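5. Running an evaluation batch in simulation

Use this section when you compare two trained policies on the single-object task. It was tested with Kestance release 2 and the Ledton scene pack. Please finish the calibration in section 4 first.

1. Open the Ikumlow launcher and choose the scene "Park". Wait until the table and the arm are loaded.

2. Set the number of episodes to 100 for each policy. Shorter batches are accepted, but the success rate then changes too much from one run to the next.

3. Enter the start seed. We use 189 for all results in our report. Both policies must receive the same seed – otherwise the object poses will differ and the comparison has no value.

4. Set the step limit to 464. An episode which reaches this limit is written to the log as a failure.

5. Switch on the wrist view and both side views, then press Start.

Note: The wrist view turns with the gripper. Do not read left and right from it when you label failures by hand. Use a side view for this.

Caution: Do not change the lighting during a batch. The policy takes the rendered images as input, and episodes before and after the change cannot be put together in one table.

6. When the batch is finished, open some episodes in the viewer and check that the views look like those below. The object texture should be visible in all of them.
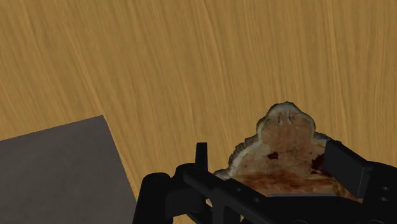
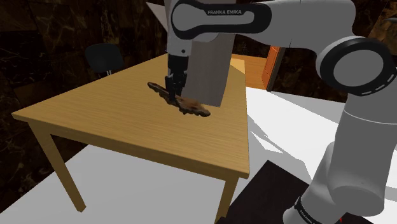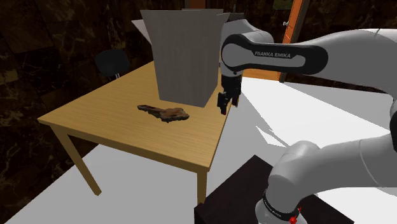
Figure 5. Views of the table scene with the brown object: first from above with the gripper at the lower edge, then two side views with the arm.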